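Festitberg (concert series)

From the open music wiki. This article needs more sources.

Festitberg is a yearly series of chamber and folk concerts held in the town of Mustholm. Mostly strings, hand drums, voice, some reed organ. Started small, in the back hall of a boat shed, and still keeps to small rooms. Not to be confused with the Festitberg dance weekend, which stopped after two editions and had different organizers.

Background

Founded by the fiddle player Remo Barbieri and the singer Manuela Mancuso, who had been playing as a duo under the name Pant. The two wanted a place to try out long pieces, the kind that don't fit in a club set. First edition was one night. No stage, chairs borrowed from the school, tickets sold at the door by Barbieri himself. Program lists four works but only three were played, the last was dropped when a string broke and it got late.

Second edition moved to the Iltis, a former grain store near the harbor. Brick walls, wooden floor, long echo. Holds 400 standing, less with seats. The echo was a problem for the drummers and a gift to the singers, and the programing followed from that: more voice, slower tempos, less percussion after the break.

Format

Each edition runs 7 nights. One main concert per night, one short late set, free entry for the late set. Musicians are asked to play with at least one person they haven't worked with before. The pairings are drawn up in March and printed on a single sheet, no program notes. Mancuso has said in interviews that notes make people read instead of listen.

Concerts usually open with a solo. Then duo, then full group. Encores are rare. Amplification is kept low and some nights have none.

Instruments heard most often:
Fiddle and viola
Frame drum
Khim (hammered dulcimer)
Ten-string guitar
Reed organ
Triple harp

Musicians

Uthai Ruangrit, khim player, has been in every edition since the third. Known for very quiet openings, and for retuning between pieces while the others talk to the audience. His duo with the harp player Prys Hughes was the first Festitberg pairing to become a regular group. They toured with it for two winters and then went back to separate work.

Wellington Meireles, ten-string guitar, joined later. Brought in a batch of dance tunes from his home region, slowed down and arranged for strings. Mixed reaction at first. Some regulars felt the tunes lost their point at that speed. The arrangements are now the most requested pieces of the series and two of them close most editions.

Barbieri stopped performing after the sixth edition due to a hand injury and does the bookings. Mancuso still sings.

The Iltis concert

The best known single night is the full-group concert of November 2019, with all five of the above involved, Barbieri as announcer only. One piece, no break, 72 minutes in the first half of the recording and a shorter coda. Audience of 872 across the hall and the yard outside, where the sound was carried by two speakers on poles. Largest crowd in the history of the series.

The piece had no title on the night. It was later called Low Water, after a line Mancuso sings near the end. Built on a four-note figure in the harp, passed to the khim, then turned around by the guitar. The voice comes in very late. Reviews in the local press were warm, one complained about the standing room, which was fair.

Recordings

Early editions were taped on home equipment and most of it is lost. From the fourth edition on there are proper recordings, made from two microphones hung over the center aisle. Low Water came out as a double record in a run that sold out before the next edition. Reissued once, with a different sleeve and the coda moved to its own side.

A box of the late sets was planned, never finished. 20 of the sets circulate among collectors in varying quality. Hughes has asked that his be left out and most sellers respect this.

Reception and influence

Outside the region the series is not widly known. Players tend to hear of it from other players. The rule about new pairings has been copied by at least two other festivals, one of them dropped it after a year. Criticism mostly concerns the ticket allocation and the lack of younger performers, the second of which the organizers have partly answered with an open afternoon for students.

Gallery

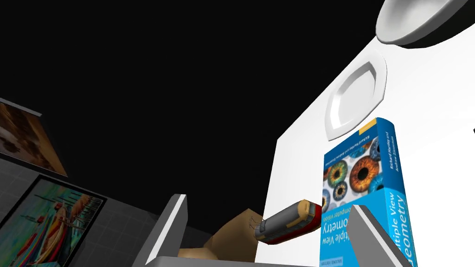
Two renders, black background, white surface to the right.
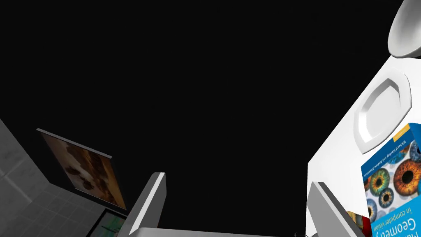

See also

Pant (duo)
Iltis, Mustholm
Hammered dulcimer
Triple harp
List of small-hall concert series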